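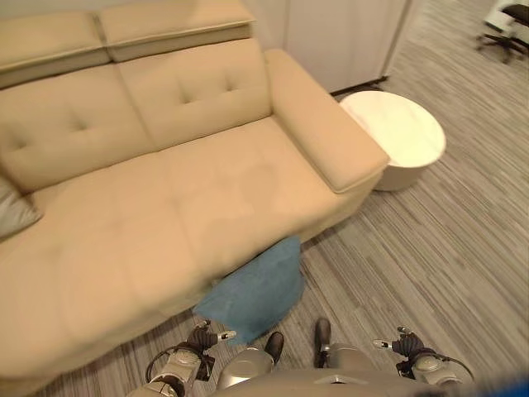

Helmi Lappalainen told me she'd believe in household robots on the day one of them tidied her living room without being told what tidy meant, and that until then she would carry on doing it herself before visitors came.

Chapter 11
Can It Do the Chores Yet?

I've borrowed Helmi's test for this chapter because I like it better than most of the official ones. It's a bit unfair (I'm not sure my own children would pass) but it puts a finger on the right spot. In Chapter 10 we looked at machines that weld, bolt and stack, and we saw how well they do when somebody has set everything out for them first. Now we're going indoors, where people leave their socks about.

So, the short answer first, and you can argue with me as we go along: some chores, partly, on a good day, with a person close by. If you are reading a newer copy than mine you may want to soften that. I finished the draft in December 2021 and I've been nervous about this page ever since!

Let's begin with a job that sounds like nothing at all. There's a cushion on the floor and it ought to be on the sofa. You'd do it on your way to the kettle. Try writing it out as instructions, though, the way we did with the sandwich in Chapter 2, and watch the list grow. Find the cushion. Decide that it is a cushion, and that the floor is the wrong place for it. Walk up close enough to reach, and stop before you kick it. Bend, or crouch, without toppling over. Get hold of something that squashes wherever you touch it. Stand up again with your weight in a different place. Put it down so that it stays down.

My first attempt at that list ran to a page and I still hadn't let go of the cushion. 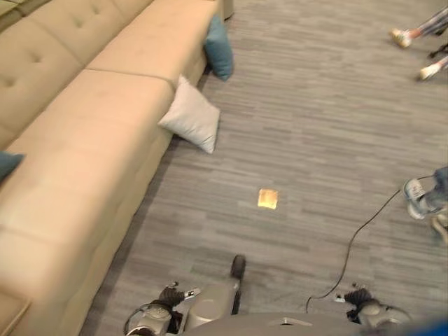 School of Practical Computing, Okeo College: Foundation Year Reader, Part Three

Rooms are harder than factories, and I'd like you to be able to say why in your own words by the end of this section. On a shop floor the part turns up in the same place, the same way round, over and over. If it doesn't, a light comes on and somebody walks over. A living room has no such manners. A cushion might be lying flat, or standing on its edge against the front of the sofa, or tipped on one corner, and every one of those needs a different grab. People's feet are in the way. There may be something small and shiny on the carpet, and the machine has to work out whether it's rubbish or somebody's property, or neither of its business.

That last one is a bigger problem than it looks. Picking up a sweet wrapper is a job for fingers. Knowing that it's a wrapper, and that wrappers go in the bin and theatre tickets don't, is a job for something else altogether, and we'll need most of section 11.3 to get anywhere with it.

I should own up to where my opinions come from. Before I taught, I spent 6 years at a small firm called Nugroho that packed bedding for hotels, and we had a machine there that we called Elton. Elton folded pillowcases. It folded them beautifully, flat and square, all day long, provided that a person stood at the front and fed each one in by its corners. We used to show it to customers and they'd go quiet and lovely about it, and then one of them would ask what the person was for. Well, the person was doing the hard bit. Finding two corners in a heap of damp cotton is miserable work for a machine, and folding from there is fairly easy.

I bring Elton up because you'll meet the same trick in nearly every demonstration you watch. Part of the chore has been done already. I don't mean anybody is cheating! It's a perfectly sensible way to build a machine, one piece of the job at a time. But when you watch, keep asking which piece you're being shown, and who did the rest. 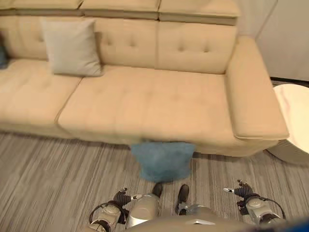
Eero Rautiainen disagrees with me here, and since he read every chapter he has earned his paragraph. He says I am far too hard on slow machines. If a robot takes 50 minutes to clear a room and you're at work all that time, he says, then the room is clear when you get home and you've lost nothing, so speed shouldn't come into it.

I've gone back and forth on this. He's right that we don't mind a slow dishwasher. But a dishwasher is a closed box, and it can't tread on the cat. The question I'd put back to him is how often the machine gets stuck when nobody's home, and what state the room is in when it does. A chore left halfway can be worse than a chore not started, as anyone knows who has come back to a mattress with the sheets off and the clean ones still in the wash. There's a longer version of our quarrel on page 167, and Eero got the last word in that one.

Soft things deserve a moment on their own as well. A mug keeps its shape when you pick it up, so a machine can look once, plan, and reach. Anything made of cloth changes as soon as it's touched. It droops, bunches, slides off the edge of the seat and hangs there. You cope by feeling what's going on through your fingertips and fixing your grip as you lift, and you do it without noticing. Giving a mechanical hand that same sense of touch is one of the big unfinished jobs in this whole field.
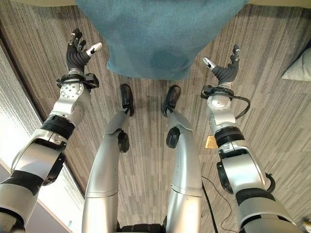
Whether a machine ought to be shaped like us is the other argument you'll have in class, and I'd rather you had it early. The case for it is simple enough: our homes were built for bodies with two arms and two legs. Stairs, taps, drawer handles and sofas all expect one. Look down past your own hands some time and notice how much you have to keep track of at once. A robot built on our plan has the same long view down its front, with a pair of many-fingered hands held up on either side and two black, shoe-shaped feet planted on the carpet, and every one of those parts has to end up in the right place. There's a cable trailing over the floor too, and a cable on the floor is one more thing for feet to mind. Wheels and a single arm would be much less to think about. They'd also be stuck at the bottom of the stairs.

I lean towards the simpler body for most chores, for what it's worth. My colleagues on the Marine project, who we'll meet properly in Chapter 12, lean the other way and have built accordingly.

Before you read on

Pick one chore you did this week. Write down every step, including the ones you'd be embarrassed to have to explain. Put a tick by the steps you think a machine could manage now, a cross by the ones it couldn't, and a squiggle where you can't decide. Keep the page somewhere safe, as we'll come back to it in section 11.4, and bring the squiggles to class.

11.1 What counts as a chore

I'm going to use the word loosely. For our purposes a chore is any small job that has to be done again, in a place that somebody is also using for something else. Sweeping a workshop floor between shifts is a chore by that reckoning, and so is putting the cushions back. Painting the workshop isn't, and neither is choosing the sofa.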